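Search this guide
Enter keyword Go
Print this page | E-mail this page

Section 4. Working a shift at the table: hand-held grippers

Trollmont site, Birnis hand-held set. Read before your first shift, then keep it by the table.

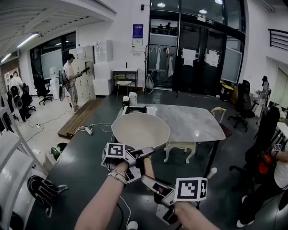
4.1 Who does what now

Since February the table work at Trollmont is split in two. Half of you still do the regular housewares handling in the back. The other half record handling tasks with the hand-held grippers, and the Indwood arm learns from those recordings. You rotate. Two hours on the grippers, then swap. Nobody stays on grippers a full day, whatever the board says. If the board says otherwise tell Mojtaba Kordestani and he'll fix it.

Your pay grade doesn't change when you're on grippers. Your rate target does: there isn't one. A slow clean take is worth more than a fast sloppy one. People coming off the packing line find this hard for the first week or so. Slow down.

4.2 Before you start

1. Sign in on the shift sheet. Use your own name, not the last person's login.

2. Take a left gripper and a right gripper from the charging shelf. Check the label inside the handle. Two lefts will pair fine and then ruin everything you record.

3. Look at the marker cubes. Faces flat, corners not lifting, no tape over the black. Wipe with the dry cloth only.

4. Squeeze each gripper all the way closed and let go, five times. Jaws should open back on their own. If one sticks, red tag, back on the shelf, take the spare.

5. Jewelry. Thin bracelets and beads are OK if they stay on the wrist and don't swing into the jaws. Long sleeves get rolled. Rings come off, they pinch under the trigger.

6. Put on the head camera. Snug, not tight. Look down at the table and have your partner check on the handheld that both cubes are in view.

NOTE: If the picture on the handheld is tilted, fix the strap. Don't tilt your head to match. You will have a sore neck by lunch.

4.3 Setting the table

7. Put out the item on the task card. Bowls go within easy reach, open side up. One item at a time until you have passed the single item check.

8. Leave the surface around the item clear. Cups, phones, task cards, all off.

9. Stand so your elbows are just off your sides. If you have to lean to reach the item, move the item.

10. Other people in the room can carry on as normal. They don't have to freeze or leave. Just ask them not to reach across the table during a take. Anybody handling a loose marker should keep it low and away from your grippers, the tracker can pick it up by mistake.

CAUTION: Power strips and cables on the floor. Look where you walk with the camera on, your view down is worse than you think. Never step backward from the table without turning to look first.

4.4 Recording a take

11. Hold both grippers up over the table, jaws open, cubes facing up. Wait for the beep.

12. Reach, close, lift, place, open. Do it the way you'd do it with your hands on a normal day, only a little slower. Don't invent a fancy grip. The arm will copy it.

13. If you drop the item, keep going. Pick it up and finish. Drops you recover from are useful and they are kept. Drops on the floor are not, stop the take and say "scrap".

14. Return to the start position and wait for the second beep. Hands down.

15. Repeat. The memory holds up to 400 takes per session, after that it quietly stops saving. Watch the counter. We lost a whole afternoon to this.

NOTE: Talking is fine. No sound is recorded.

CAUTION: Keep fingers out of the jaws. The springs are not strong but they will catch skin. Hand a gripper over handle first, same as scissors.

4.5 Swapping out

16. Say "swap" so your partner can close the session. Do not just pull off the camera.

17. Grippers back on the shelf, charging light on. Amber is charging, green is full, no light means its not seated, push it down.

18. Shake your hands out. Sore thumbs, tingling, anything like that gets written on the sheet even if it's gone in ten minutes. Fatemeh Naseri reads these every shift and she has already changed the trigger springs once on account of them. So write it down.

19. Drink some water, sit down for a bit. The break between rotations is paid and is not optional.

4.6 Checking takes

One person per shift does review at the desk. Its a sitting job and a lot of people want it, so it rotates as well.

20. Open the session on the Chrysikopoulos viewer. Play at double speed.

21. Mark each take keep, scrap, or ask. Use "ask" freely.

22. Scrap if: a cube goes out of view during the grip; somebody's arm crosses the item; the wrong item is out.

23. Do not scrap because it looks clumsy. Clumsy is OK.

Error 686 in the viewer means the left and right files don't line up in time. Close it, re-dock both grippers, reopen. If it comes back, leave the session alone and put a note on it for Mojtaba. Don't delete it.

4.7 What the arm takes over and what it doesn't

Asked at every training so it goes in the manual.

The arm is being set up for the repeat lifting: bowls and other single items from table to tote, over and over. That is the work that filled up the injury log. It is not being set up for mixed boxes, damaged goods, or anything a customer sent back. Those stay with people.

Jobs on the back line are going down as the arm comes up. Jobs on recording, review and arm tending are going up. Everyone on the current roster gets trained for at least one of those, on the clock. If you have not been given a training slot see Fatemeh. She has the list, and she'd sooner hear it from you than find out later.

Recordings are of handling tasks. They are not used to rate you, time you, or settle an argument about who was where. A supervisor who asks to see a take for that reason gets told no, and you can point them to this page.

24. Read and initialed the sheet? Then go to Section 5, Tending the arm. Don't do Section 5 alone the first time thru.

Print this page | E-mail this page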